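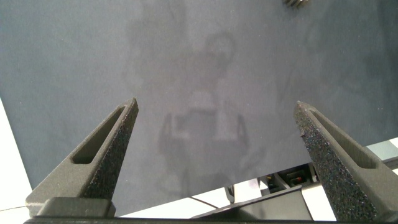

Dark gray, speckled, leaning in toward each other.

March, late, kitchen light still on

Went to the new place, Siscombe, for supper. It took over the old shoe repair in Wunstead and the smell of glue is gone, I'll give them that. The menu is one long card and every line on it has a farm or a method attached. Slow bread. Rested beans. I asked what the beans were resting from and the waiter said he'd check with the kitchen. He never came back on it.

I had the lentil soup, then the lamb. The soup was good. I want to put that down first because I can tell this entry is going to be sour and I don't want to read it next year and think I hated everything. Good soup, plenty of cumin, hot all the way to the bottom of the bowl. The lamb was a different matter. It came with a "garden dressing" that I would swear on anything you like was mayonnaise with dill in it. It may have been near a garden once.

Then the oil. They pour a little Olero into a saucer before you've ordered and tell you the trees it comes from are 2000 years old. Maybe they are. I don't see how anyone tastes that. An old tree makes this year's olives, the same as a young one does. I dipped the bread and it tasted like decent olive oil. I said so and got a look, as if I'd yawned in church.

The card also gives calories now. The side salad is down as 251. Who got to the one? I make salads every day of my life and no two of mine have had the same amount of cucumber in them, let alone dressing. If they had printed 250 I might have believed it.

Bill was more than I'd planned on. They add a line for "table bread," which I had taken for a kindness. I paid it and was annoyed the whole walk home, mostly at myself, for eating the second basket.

The paper says Siscombe is the best thing to happen to the street in years. The paper said that about the juice bar too, and the juice bar is now a place that unlocks phones. Meanwhile Workneh has been on the corner by the bus stop all this time with the same plastic menus and the same red lentils, and nobody writes it up. Two people can eat there for what I paid tonight and carry some home. The injera is sour the way it should be. The coffee takes forever and I have never once minded.

I suppose I'll go back to Siscombe, if only for the soup. I'd like to see whether it's as good on a busy night, since there were only two tables taken and the cook can't have had much else to do. I have my doubts. I'll skip the saucer.

To do tomorrow: soak the chickpeas, use up the feta before it turns, buy dill. I am going to make that dressing myself out of the jar and see if I can tell the difference.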